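Karkport Remembers Its Own With a Wall of 441 Names

Karkport has a new place to remember the people it has lost, and what a welcome addition it is! The memorial wall in Skoromgate Park opened to visitors Tuesday morning, with 441 names cut into the stone and room for plenty more.

Families started arriving well before the gates opened at 9 a.m. Some brought flowers, some brought folding chairs, and a good many stayed through lunch, swapping stories about grandparents, old neighbors and the folks who used to run the shops on Pesik Street. The high school brass band played two hymns and then — by popular request — the fight song.

The names come from death notices printed in the local paper, along with letters sent in by relatives as far off as the West Coast. They run in alphabetical order, so husbands, wives, parents and children often end up side by side.
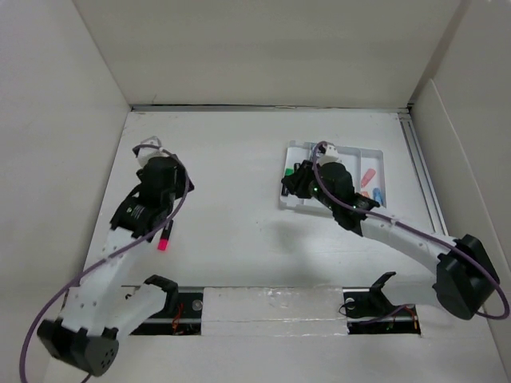 One woman at the wall said she had found her father's name within a minute and then spent an hour reading everybody else's, and that it felt like walking down Main Street when she was ten. Plenty of people seemed to feel the same way, running a finger along the rows and calling out to each other when they hit a name they knew.

Cherkaoui Stoneworks cut the panels at its yard north of town and set the last of them in May. A bench faces the wall at each end, and the path is level the whole way from the parking lot, which was a big hit with the older visitors.

New names will be added twice a year. Families can pick up a form at the library desk or at the park office. The fee is $100 per name, and relatives have five lines on the form for a short life story, to be kept in a book at the library.

The park is open every day from 9 a.m. until dusk.

5 comments | 100 shares

Recent items
Library Extends Evening Hours
Pesik Street Bridge Down to One Lane
How to Send Us a Death Notice
Garden Club Plant Sale Returns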